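Visiting Ralulton Homestead: tour booking and parking

Does the homestead tour need to be booked ahead, and is the gravel lot fine for a caravan? We arrive from Drernia in September.

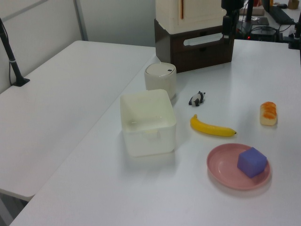

Geagea_tourer: Book. Tours are capped at 20 people and the morning ones fill first. Tickets are sold at the gate kiosk, cash or card. The gravel lot has a height bar, so use the overflow paddock, roughly 500 metres past the entrance.
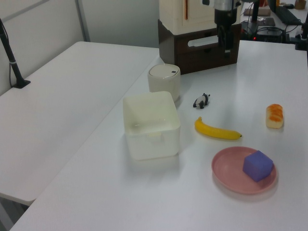 Bin and table

The paddock closes at 3 pm in the off-season. Check the sign.

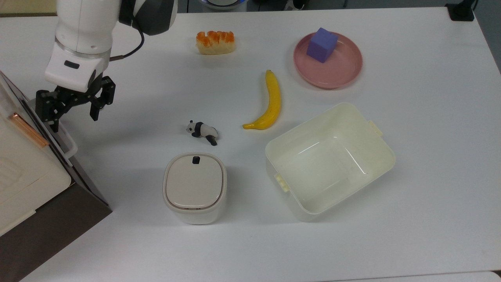 saltbush: Never booked, got in fine.

The Dralala lookout track starts behind the stables. Allow two hours return and carry water.

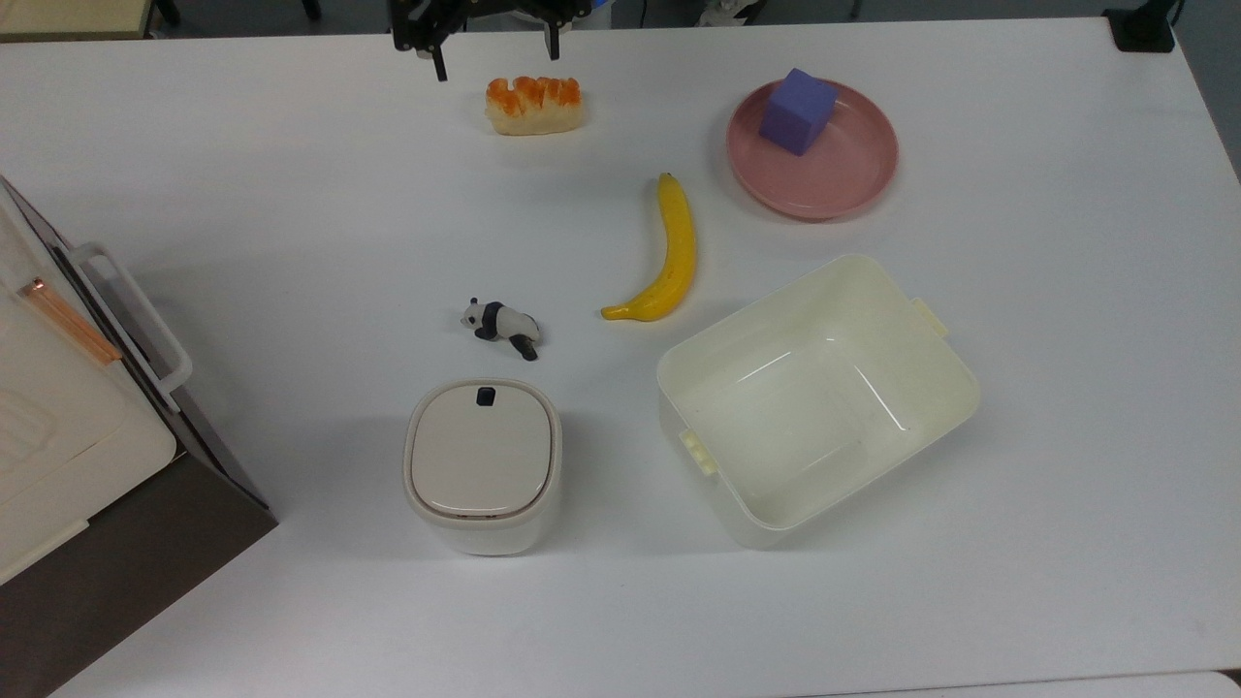

plainsdriver: Does the kiosk hold tickets for a later tour on the same day? Ours did, but only until 2 pm.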